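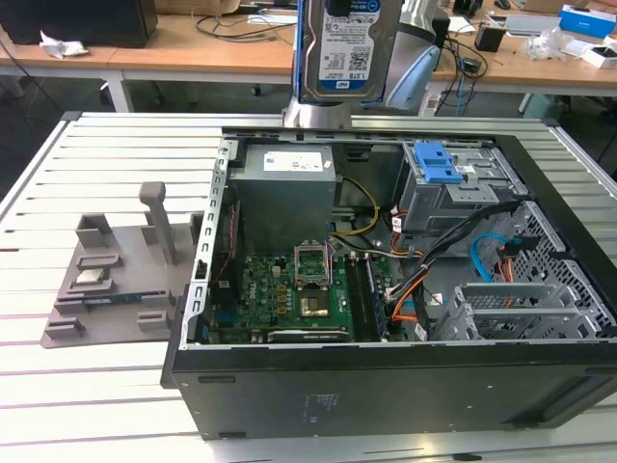
옆판을 떼고 작업대에 눕혀 둔 데스크톱 본체

주전자 공장을 보러 간다고 했더니 식구들이 다 웃었습니다. 그래도 저는 아침부터 얼마나 들떴는지 몰라요. 우리 집 가스레인지 위에서 하루에도 몇 번씩 물을 끓여 주는 물건인데, 어떻게 만드는지 한 번도 본 적이 없었거든요. 마침 Brumthorpe에 있는 Ulico 공장이 10월에 공개 행사를 한다기에 냉큼 신청했습니다.

역에서 내려 버스로 갈아타고, 또 내려서 언덕을 한참 올라갔습니다. 안내문에는 걸어서 금방이라고 되어 있었는데 제 걸음으로는 전혀 금방이 아니었어요. 숨을 고르며 정문에 들어서니 접수대에서 귀마개와 보안경을 나눠 주더군요. 신발은 앞이 막힌 것만 된다고 해서, 샌들을 신고 온 분은 고무 덧신을 빌려 신었습니다.

처음 들어간 곳은 프레스실이었습니다. 동그란 스테인리스 판이 기계 밑으로 들어갔다가 깊은 그릇 모양이 되어 나오는데, 쿵 하는 소리가 발바닥으로 먼저 옵니다. 한 번에 깊이 누르면 옆면이 찢어지기 때문에 두 번에 나누어 누른다고 해요. 집에 있는 주전자 옆구리를 만져 보면 바닥에서 손가락 한 마디쯤 위에 희미한 턱이 있는데, 저는 여태 그게 흠집인 줄 알았습니다. 첫 번째 누름 자국이라니 괜히 미안한 마음이 들더라고요!

그다음이 바닥 작업이었습니다. 사실 제가 제일 궁금했던 부분이에요. 구리 바닥 주전자는 안쪽까지 구리인지, 물에 닿아도 괜찮은지 늘 마음에 걸렸거든요. 이 공장의 Tapia라는 모델은 스테인리스 몸통 바깥쪽에만 구리를 붙인다고 합니다. 반으로 자른 견본을 돌려 보게 해 주셨는데, 단면에 붉은 줄이 얇게 한 겹 보이고 안쪽은 은색 그대로였습니다. 저는 그걸 손에 들고 한참 안 놓았나 봐요. 뒤에 계신 분이 헛기침을 하시기에 얼른 넘겨 드렸습니다.

손잡이 조립실에서는 잔소리 비슷한 것도 좀 들었습니다. 불꽃이 바닥보다 넓으면 열이 옆으로 타고 올라와 손잡이부터 상한다고요. 수리로 들어오는 주전자 중에 손잡이 밑이 누렇게 그을린 것이 참 많답니다. 제 것도 그렇습니다. 급하다고 늘 제일 큰 불에 올려놓았으니까요. 그날 저녁부터는 작은 화구를 쓰고 있는데, 물이 끓기까지 조금 더 기다리게 되지만 그사이에 찻잔을 꺼내 놓으면 되니 별로 불편하지 않아요.

휘파람 소리 검사도 재미있었습니다. 작은 방에서 마개마다 김을 통과시켜 소리를 들어 보는데, 같은 마개인데도 어떤 것은 맑고 어떤 것은 바람 빠진 소리가 납니다. 소리가 약한 것은 따로 빼서 구멍을 다시 다듬는다고 해요. 집에서 소리가 작아졌을 때는 고장이라고 생각하기 전에 마개 안쪽의 물때부터 보라고 하셨습니다. 식초 탄 물에 하룻밤 담가 두고 헹구면 된다고요.

견학이 끝나는 곳에 작은 전시실이 있습니다. 옛날 주전자가 선반 가득 있는데 소장 번호가 3,394번까지 붙어 있더군요. 저는 그중에서 Candlow라는, 배가 불룩하고 주둥이가 짧은 법랑 주전자가 제일 마음에 들었습니다. 어릴 때 외할머니 댁 부엌에 꼭 그렇게 생긴 것이 있었어요. 색은 더 진한 남색이었던 것 같기도 하고요.

매점에서는 교체용 마개와 뚜껑 꼭지를 낱개로 팝니다. 저는 마개 하나와 뚜껑 꼭지 하나를 샀습니다. 새 주전자도 들었다 놓았다 했지만 집에 있는 것이 아직 멀쩡해서 참았어요. 차와 비스킷은 입장료에 들어 있고, 창가 자리는 오후 2시가 지나면 금세 찹니다. 내려오는 길은 버스 정류장까지 내리막이라 훨씬 수월하니, 가실 분은 올라갈 때만 시간을 넉넉히 잡으세요.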